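**December, back at my desk, kettle on**

Writing this up while it is still fresh, and mostly for Brennan, who had to stay behind with the compressor and asked me to put down everything and not just the good bits. So — everything, or as near as I can manage from three pages of scribble and a parking ticket.

We set off for Umcombe early, and the road was kinder than last time. Their open day runs out of the old dye works now, which I much prefer to the place by the bypass (proper windows, and a canteen that does a very decent cheese pasty). There were 29 names on the sign-in sheet by the time I got to it, and I recognised a good few of them from the Stistham meeting. Silvan Wallner met us at the door and insisted on taking our coats himself, and then couldn't find anywhere to hang them, so they went over a bench in the corridor and stayed there until we left.

The morning was talks. I won't go through them all, as the slides are meant to be coming round. The one worth your time is Silvan's own, on rehearsing jobs in simulation before anyone lets the real arm near them. He is a lovely speaker, very unhurried, and he gave plenty of time to the failures, which I always trust more than a reel of successes. His point, as I took it down, was that a tidy test bench teaches you very little, and that you want the sort of table people really live with: odd shapes, things half behind other things, chairs in the way. I thought of our own bench with its neat row of blocks and felt a bit sheepish.

After the pasties we went through to the demonstration room, where they had the household table up on the big screen, and we were allowed to ask for things. Somebody at the front wanted the camera swung about, somebody else wanted the arm stopped and looked at, and Silvan was patience itself with the lot of us. I asked for stills and he very kindly copied a couple across for me there and then.
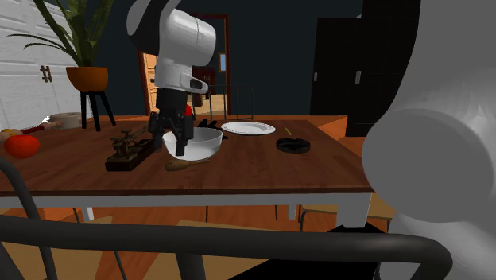
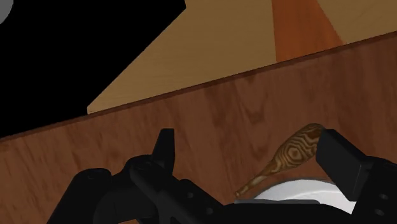
*From Silvan's simulated table: first the arm over the white bowl, then close in on the gripper and the wood-grained piece with the thin stem.*

I spent a long while on the close one, and Brennan, this is the bit I most want to talk over with you. Look at the gap between the two fingers and how much of the wooden piece you can still see through it. Our own camera sits so high on the wrist that by the time we are near anything, the fingers have hidden it. I asked Silvan how they had settled on the position and he said they had tried 13 mountings before stopping, and that the one they kept was the least handsome of the lot. He has promised me the drawing.

The other thing I kept coming back to was the shape itself, fat at one end and narrowing away to next to nothing. We have never tried anything like it. Where would you take hold? I said the stem, without thinking much, and the woman from Jirnier beside me said the bulb, and we had a very enjoyable quarter of an hour disagreeing about it while the rest of the room moved on to the question of lighting. I have come round to her view on the drive home, more or less, though I should still like to see the stem tried at a slow speed.

On the wider view, what pleased me was the clutter. There's a plate and a bowl and a fruit and a big leafy plant behind, and an old-looking contraption with a lever right beside the bowl, just where you would not want one. I asked whether the layout was fixed, and it isn't: they shuffle it and run 100 goes at a time overnight, then look at the worst 20 in the morning over coffee. I like that habit very much and think we could take it up straight away without buying a thing.

Notes to self, before I forget:

- Chase the wrist drawing if it hasn't come by the end of the month.
- Ask Jirnier whether they would lend us their finger pads to try.
- Put some awkward shapes on our bench. There is a box of kitchen odds and ends under my stairs — I'll bring it in.
- Try the overnight runs, even a small batch.
- Write and thank Silvan properly, and ask about my scarf, which I think is still on that bench.

Brennan, the spare pasty is in the fridge with your name on it.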